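Emptying the storage unit

July 15, 2020

I gave up my storage unit in Rakosdale last week. I had it for 23 months, which is longer than I lived in the apartment that all the stuff came from. A few people have asked me how it went, so I'm writing it down.

How I ended up with one

When I moved in with Oleksandra Horobets, we had two of everything and one small kitchen. I rented a unit 10 feet deep and told her it would be empty by December. It was the cheapest size with a roll-up door. The first month was half price and after that I stopped looking at the bill.

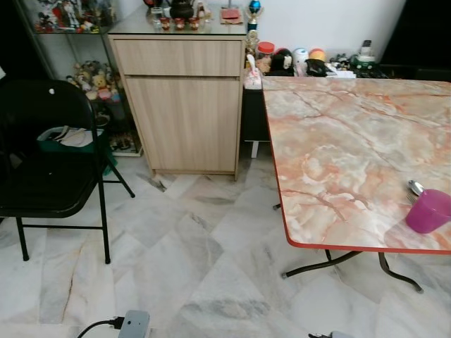 What was in there

I had 54 boxes on my list. Most of them said "misc" on the side, so the list was no help. If you are packing a unit now, write on two sides of every box and put the list on your phone. Mine was taped inside the door and the ink had faded.

The couch was fine. I had stood it on end and wrapped it in a cotton sheet. The mattress was in plastic and smelled bad, so it went to the dump. Two boxes of paperbacks on the floor at the back had gone wavy along the bottom. The ones up on a pallet were okay.

I also found the winter coats I had bought replacements for.

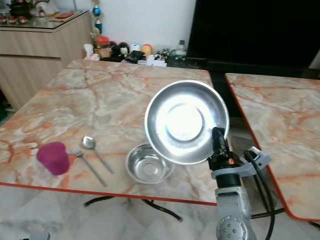 Getting it out

Mircea Zamfir has a van and came over with it both mornings. We did the job in four trips. The office wants 30 days' notice in writing, and a phone call doesn't count. I found that out in the spring and paid for an extra month because of it. They also want the unit swept and your lock taken off by noon on the last day. My lock was a Florkex disc lock and the key had gone stiff, so bring some graphite if yours is old.

The gate code stops working as soon as you sign out. Mircea was still inside with the van, and a woman from the office had to walk down and let him through.

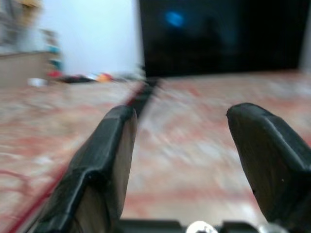 The furniture was the easy part to get rid of. Our neighbors, the Onyshchenko family, took the couch and the bookcase the same afternoon. The smaller things took longer. I put the lamps and the stereo up for sale and so far only the stereo is gone. The rest of the boxes are in our hallway, and Iva from upstairs has already asked when she can get her bike past them. I told her the end of the month. There are nine left to open, and three of those say "misc."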